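# Notes on Reviewing Simulated Two-Arm Trials

Readers of this blog have asked more than once how Zernix handles its trial records, and in particular why our simulated work is held to the same written rules as work on the physical bench. This post sets out the rules as they stand after the January revision. It is a personal account, and the controlled document remains the only binding version.

The revision began with a plain problem. By the end of last year the archive held 3,602 simulated trials, and a good share of them could not be compared with one another. Two engineers would run what they believed to be the same pick task and report different success rates. In most cases the arms behaved in the same way in both sets. The difference lay in what each engineer had counted as a success. One accepted any closed grip on the part. The other required the part to be lifted and kept for a set time.

The revised rules therefore start with definitions. A grasp is recorded when the fingers are closed on the named part. A lift is recorded when the part has left the table. A hold is recorded only after the part has stayed in the fingers for 30 seconds of simulated time. These are three separate entries in the log, and a reviewer may not combine them into one.

The second section deals with the idle arm. In a two-arm cell it is easy to write a procedure for the arm that is doing the work and to leave the other to whatever the last script told it to do. We no longer permit this. The trial sheet must state whether the second arm is parked, waiting or active, and it must give the minimum distance to be kept between the two grippers. An arm that is waiting with an open task is treated as active for the purpose of the safety review.

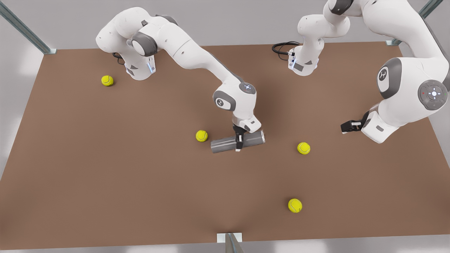

Loose objects that are not part of the task have their own section. We refer to them as bystanders, a term borrowed from the Skisby checklist that some of us used in earlier jobs. Each bystander is listed by type and starting position, and any contact with one is logged even when the main task succeeds. Round objects deserve particular care. A ball that is touched lightly can roll into the path of the other arm, and the cause may be hard to find later if the first contact was never written down.

The third point concerns sample size. A claim about reliability requires at least 100 trials with varied starting positions. Smaller sets are welcome as early findings, but they must be labeled as such and may not be quoted in reports to the Malurbridge site. Starting positions are drawn from the shared list – not chosen by hand – and the seed is stored with the results.

There has been some resistance to all this, and I understand it. The full trial sheet now has 23 fields, and filling it in for a short run can take longer than the run itself. The Kahsay team has asked for a reduced sheet for exploratory work. I support that request, on the condition that exploratory results stay out of the main archive until a full sheet exists for them.

One question remains open. The rules do not yet say how a reviewer should treat a part that tilts in the fingers during a hold. At present it passes, provided it does not fall. My own view is that the allowed tilt should be written down for each task, as it already is on the physical bench, and I have submitted wording to that effect for the next revision. Comments on the draft may be left below this post.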